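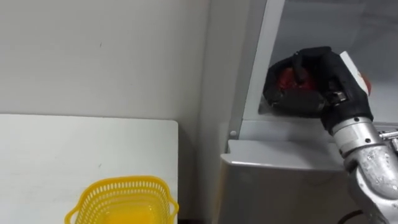
Ticket: Arm drops or squashes things at the cabinet shelf

Opened by: Hanne Hirvonen
Project: Shirima (arm and cabinet, back bench)
Status: open, mostly fixed
Priority: it was high, I've knocked it down to normal

What's going wrong

Right, so this is the one I've been moaning about in the kitchen for ages and I promised Iida I'd write it up properly instead of leaving sticky notes on the bench. The job is simple on paper. The arm picks something up from the table side, carries it across the gap, goes in over the ledge of the cabinet and puts it down in the upper compartment. Or the other way round, out of the cabinet and into the yellow basket. Fruit, veg, that sort of size.

Getting hold of the thing is fine. Carrying it is fine. It's the last bit that goes wrong, just above the ledge, and it goes wrong in two different ways, which is why it took me so long to get anywhere. Either the fingers let go too early and the thing hits the ledge and rolls off down the gap by the table, or they don't let go at all and the arm tries to back out with the fruit still stuck to the glove. I've lost a fair few tomatoes to this. One went down the gap and I only found it by smell.

Things I'd already tried before opening this

Turned the speed down for the whole run. Made everything slower, dropped just as many.
Swapped the glove for the spare. Same.
Swapped it back again because the spare is a bit baggy at the fingertips.
Re-ran the Polside calibration from scratch, twice, with a tea break in between.
Restarted everything, obviously.
Blamed the cabinet. (More on that, I was partly right!)

Setup, for anyone who picks this up

Gripper has the black glove on over the fingers. Leave it on please, the bare metal marks soft things. Control box is the Urport one on the floor. Sequence file is shelf_place, and the one you want is the copy in the Sernlow folder, not the one on the desktop. I keep meaning to delete the one on the desktop.

The cabinet stands to the right of the table with a narrow gap between the two. The arm comes in from the front and has to get round the upright before it can go in over the ledge, so there isn't a great deal of room for the gripper with something in it.

Log

Entry 1

Ran the place sequence 14 times with the same apple to get a feel for it. Wrote down early, late or good for each one. No pattern I could see, except that the late ones came in clumps. You'd get a good one, another good one, then a run where it just would not let go. Iida looked over my shoulder and asked whether I was wiping the glove between goes. I was not wiping the glove between goes.

Entry 2

Wiped the glove between goes. Better! I'd been rinsing the fruit so we could still eat it afterwards, and I think the wet skin was making it cling to the glove for a moment after the fingers opened. So now it's rinse, dry with a tea towel, then run. Sticking has dropped right off. I still get the odd one with a really ripe tomato, but a ripe tomato is its own problem.

Note to self and everyone: the bench tap is too close to all this. I flick water about when I rinse things and it goes everywhere, so wipe the arm down as well, and keep it away from the connectors. There's a bracket sticking out sideways from the forearm, so mind your sleeve on it while you're wiping.

Entry 3

Sticking sorted, so on to the early drops. I had a theory that the arm thought it had reached the shelf before it had. The sequence waits for a little push back against the fingers, takes that as "I've touched down" and opens. The touch threshold was set to 200, which I'd picked when we were practising on the bare table and never looked at since.

Watched it properly this time, with my nose practically in the compartment (arm stopped, then stepped through one move at a time, don't do what I'd have done two years ago). The side of the gripper brushes the upright on the way in. Only just! You can't hear it and you'd hardly see it at full speed. But the arm feels it, decides that's the shelf, and lets go while it's still up in the air.

So that's the cabinet's share of the blame.

Entry 4

Put the threshold up to 600 to see if it would ignore the brush. It did. It also ignored the shelf, and pressed a plum flat. Very thorough, very purple. Put it back to 200 straight away and cleaned the ledge.

If anyone's reading this wondering whether there's a magic number in between, I did have a go, and there might be, but it changes with whatever you're holding. A number that's right for an apple is wrong for a plum. I'd sooner stop it touching the upright in the first place.

Entry 5

Moved the approach. There's a waypoint just before the arm goes in, number 69 in the file (don't ask how we got to that many, it's all the leftovers from the old sequence and I'm scared to tidy it). I shifted it away from the upright and a bit higher, so the gripper comes in clear and then drops down onto the ledge at the end.

First go it was lovely. Second go lovely. Third go it dropped the apple again and I said something rude.

Entry 6

Turned out the cable was to blame for that one. There's a black cable running near the bottom of the arm, and if it's lying across the front when the arm reaches up it gets a bit of a tug. That tug was enough to look like a touch. I've moved the slack and tied it loosely further down, with plenty of give. Iida wants to do it properly with clips and she's welcome to, she's much neater than me.

Ran it again a good few times after that and no early drops at all. I got cocky and used a tomato. Also fine!

Reply from Iida Harju

Nice work, and thank you for finally putting this somewhere I can find it. Few things from me.

I don't like that the sequence trusts any old bump as a touchdown. You've cleared the upright and the cable, but the next person will put a box of screws in the way and we'll be back here. Could it only start listening for the touch once it's over the ledge and moving down? Before that it should treat a bump as a fault and stop.

Also, can we please put something down the gap? A rolled up towel would do. I'm not fishing fruit out of there again.

And did you check the other direction, cabinet to basket? I had one where it came out beautifully and then missed the basket because the basket had been nudged along the table. That's a separate ticket really but I'm mentioning it while I remember.

Reply from Hanne

Yes to the listening thing, that's much better than my fiddling. I've had a look and there's a flag for it in the Urport settings that I'd never noticed, in the same menu as the speed. It's off by default. I've switched it on in the Sernlow copy only, so again, please don't run the desktop one or you'll get the old behaviour and think I've made all this up.

Towel is in the gap. It's the green one, it was already ruined.

Cabinet to basket, I've only run it a handful of times since the changes. Coming out is easier because the arm lifts before it moves across, so it misses the upright anyway. The basket moving is a real nuisance, it's light and slides if you so much as lean on the table. I'll put tape marks down for where it lives, lined up with the handles so you can see if it's crooked. I'll open a new ticket for that so this one doesn't go on for ever.

How to run it for now

1. Check you've got shelf_place open from the Sernlow folder.
2. Rinse whatever you're using if you want to eat it, then dry it properly. Wipe the glove and the arm.
3. Look at the cable. The slack should be down low and nowhere near the front of the arm.
4. Step through the first run one move at a time and watch the upright as the gripper goes past.
5. Then let it go at normal speed. Hand near the stop button for the first couple.
6. If it stops with a bump fault, go and find out what it hit before you clear it. Don't just press clear and hope (me, last month).

Still to do

Clips for the cable (Iida).
Tape marks for the basket (me).
Delete the desktop file. I'll do it in September when I've got the backup drive here, in case there's something in it I've forgotten.
Try it with something awkward shaped. A pepper would be good, they never sit the same way twice and I want to see what the touchdown does when only one corner is on the shelf.
Find out if the spare glove can be taken in at the fingertips or whether we just buy a smaller one.

Leaving this open until the pepper's been done. If you get a drop in the meantime, add it underneath with what you were holding and which way it was going.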